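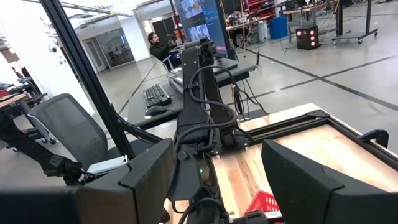 View from the wrist camera: gripper fingers in the foreground, second arm and bench frame behind.

Tabletop kit on loan: the Tavberg two-arm bench

The Tavberg bench kit is now available to member labs under the equipment loan program. A loan runs 14 days and can be renewed once if no other lab has booked the next slot. The notes below cover the hardware, the recording software and the points that came up during evaluation.

The kit is sold for teaching arms to pick and place small household objects by demonstration. An operator moves a pair of leader arms by hand, the bench arms follow, and joint positions are logged together with the camera streams. The supplier quotes a working payload of 200 grams per arm at full reach. We would plan for less. With the arm extended, the wrist sags slightly under load and the final approach becomes harder to repeat.

Wrist cameras come fitted. Fingers with flat pads are standard and suit boxy items. Thin rims and rounded plastic housings are more difficult, and a softer pad set is available as an option. Finger changes need a hex key and a short recalibration through the setup menu.
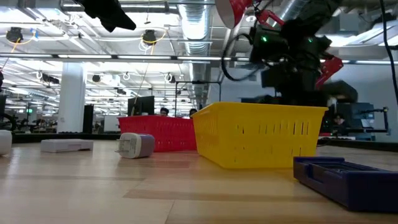

Arm over the bench with perforated baskets, a small power adapter and a compartment tray.

Recording is handled by Jirnuvero, supplied as a one-year license. It writes one folder per episode and flags dropped video packets in the session log. Our evaluation set came to 524 episodes over 6 sessions, enough to train a basic basket-sorting policy on a single desktop GPU. Export to common training formats worked without edits. The episode browser is slow with large sets – splitting them by task helps.

Cable routing deserves attention during setup. Run both arms through their full range at low speed before the first session and check that no loop catches on the bench frame. Wrist camera exposure should be locked manually under overhead lighting, as the automatic setting drifts when a gripper passes over a bright object.

Spare fingers and cables are stocked by Ngubane, with delivery usually inside a week. Firmware updates are issued in March and are not required for loan units.

Booking is through the Brultanness equipment page, under Manipulation. Please state the bench dimensions and the available power outlets in the request. The kit ships in two cases and needs a table that can take clamps on one long side.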